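Can a robot arm do the tidying yet?

Sorting goods into an upright rack is a fair test for a home machine. The slots are fixed, the walls are stiff, and the arm only has to line up and let go. Vusumuzi Ngcobo ran the Redholm rack task 289 times in simulation before trying it in a kitchen.
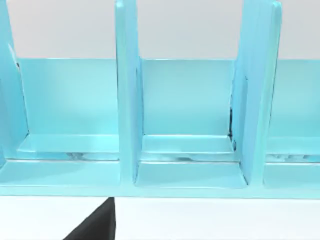 Is a robot worth buying for this chore today?
Not for most homes. A person fills the same rack in 12 seconds, and the arm needs constant watching.

If you do test one, keep the rack square to the table edge - a slight turn is enough to make the fingers catch on a divider. Leave clear table on at least one side so the arm has room to back out.

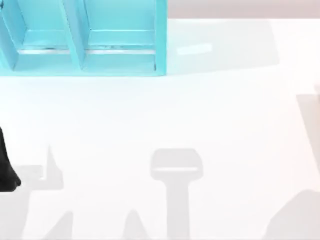 LIGHT AND SHADOW

Move the lamp before you blame the software. An arm working under a single overhead light shades its own target, and glossy tops throw glare back at the camera. Two weaker lamps set apart work better. Matte shelf liner helps too.

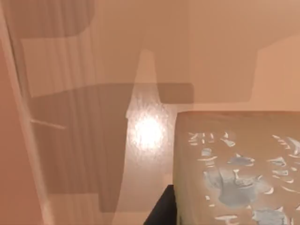 Patterned block on the tabletop, with glare and shadow close by.

Boxes with busy prints need a slower approach. Set the speed to 7 and check the grip before lifting.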